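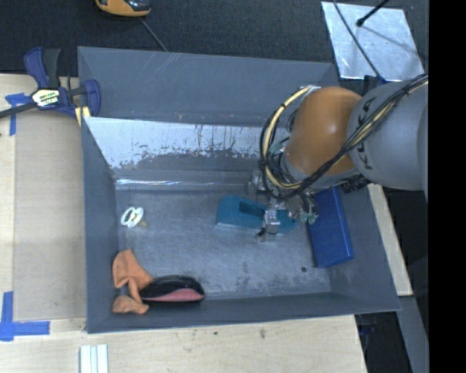 Paju asked whether withdrawn candidates should stay in the table, given that their names were still printed on some ballots. They do stay, with the field status set to W and the withdrawal date filled in where the county published one.

Nemeo Ballot Filings

Candidate filings for county and municipal offices, one row per candidate per office. Version of October 23, 2021.

Contents

filings.csv – 2,924 rows, all filings received
printed.csv – 2,325 rows, filings that reached a printed ballot
dual.csv – 113 rows, people who filed for two offices in the same cycle
offices.csv – office codes and term lengths

Fields in filings.csv

filing_id: integer, unique, not stable between versions
name_raw: name as typed by the clerk
office: code, see offices.csv
party: as stated on the form, blank if nonpartisan
status: A accepted, R rejected, W withdrawn
status_date: year-month-day, blank if unknown

Sources

Lists were taken from clerk websites and from scanned notices. Jitville publishes scans only, so its names were typed by hand and checked once against the printed ballot. Ganurska moved its filing deadline to August, and its rows before the change use the old deadline.

Matching

Dual filings were matched on full name and street address. A match on name alone was not accepted. People who moved between filings will be missed – we know of 12 such cases and have added them by hand, flagged manual in the notes column.

Known problems

Write-in candidates are missing for most towns. Party labels are not normalized. Rejected filings carry no reason code, and a few clerks use R for late withdrawals as well.

Use

Free to reuse with credit. Street addresses are removed from the public files. Corrections should give the filing_id, the version date and a link to the clerk's notice.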